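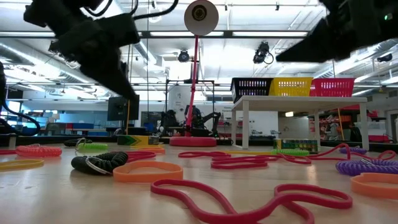 Repair should be taught in every middle school again. My town, Bramulley, dropped the class 9 years ago to save $3934, and kids now throw out headphones over one loose wire. Anyone can learn the first step, and it costs nothing - sort the mess. Coiled cords and flat rubber bands scattered on a wooden tabletop are enough for a first lesson.

Hauwa Adeyemi taught me to solder in that class. I still fix my own lamps, and I would pay a little more in tax to bring it back.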